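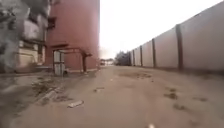 Nobuhle Khumalo disagrees that remote control is the slow way to teach a route. Drawing waypoints on a map took her team at Lelden longer, she says, and the planner still kept to the wrong side. For Usuga, the operator steers with a handset and the controller logs each command against the camera stream.
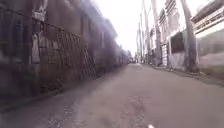 Three operators share the driving. "We want the corrections kept in," Khumalo says. "A clean run teaches it very little about getting back to the line." Link delay is held under 130 milliseconds; above that, the run is rejected.
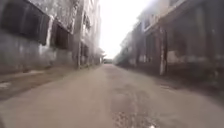
The set stands at 1,000 runs, each cut into 12-second pieces for training. Turning on the spot remains the weak point. A second handset layout is due in June.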